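I've been playing with the McPhee swing trainer since April and I think I'm finally ready to say something useful about it. Short version: I like it, my wife hates the noise, and my slice is a lot less embarrassing than it used to be. 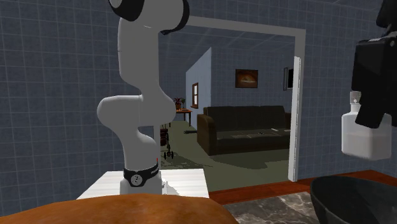 Silluvton Golf Club, Members' Pages
Posted by Tayla Grimshaw, 12/08/2023

Okay, so the trainer is a weighted shaft with a sliding collar that clicks when you release your wrists. Click too early and you've cast the club, click down by the ball and you're golden. I started on the lightest of the 4 settings and stayed there for weeks (don't be a hero, the heavy one wrecked my shoulder for days). The grip is molded, so your hands go where they should, though it runs small if you have big mitts like my brother-in-law.

I paid over 50 dollars for mine in the pro shop. The Jindon is cheaper, but the collar on that one jammed on me twice
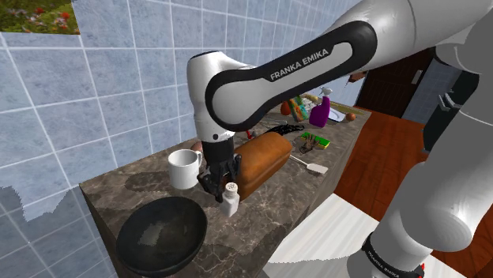
and I had to whack it on my shoe to get it going again. McPhee's has never stuck, even after a rainy evening on the range. What I don't love is the carry sleeve. The zipper gave up in the first month and Skurkis, the shop that sold it to me, wouldn't swap it without the box. Who keeps the box?!

Best results for me came from nine slow swings before each bucket, then straight to a 7-iron while the feeling's still there. If you play left-handed, ask first, they only had one in stock.

668 views | 9 comments | Share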